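Home | About | Archive | Contact

Print this post | E-mail this post

Moving in week at Wollgate

Jun 16, 2023

I signed up to help with summer move-in at Wollgate again. It's mostly carrying boxes and pointing people to the right elevator. The summer group is smaller than the fall one, and a lot of them come from far away for a 20-day language course.

I was put on the desk in Sartori Hall, where I lived my first year. The carpet is new. The laundry room still takes the old cards, so hang on to yours if you have one. We checked in 36 students before lunch, and most of them wanted to know two things: the Wi-Fi password and where to eat.
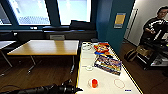

For food I sent everyone to the Stedico, the cafe under the library. It stays open through the summer, and the soup is cheap. The main dining hall is closed until the fall — the sign on the door has said so since March, but people walk over there anyway.

In the evening there was a welcome dinner on the lawn. Each table had a language on a card and you could sit wherever you liked. I sat at Portuguese and understood very little, but they were patient with me and I learned how to ask for the salt.

If you're coming for the second session, the shuttle from the station is now run by Pistance and leaves from the north side. Bring your admission letter on paper. The desk can look you up without it, but it takes a while, and there's usually a line.

I'm on again next week, afternoons only.

3 comments | 20 shares

Older post | Newer post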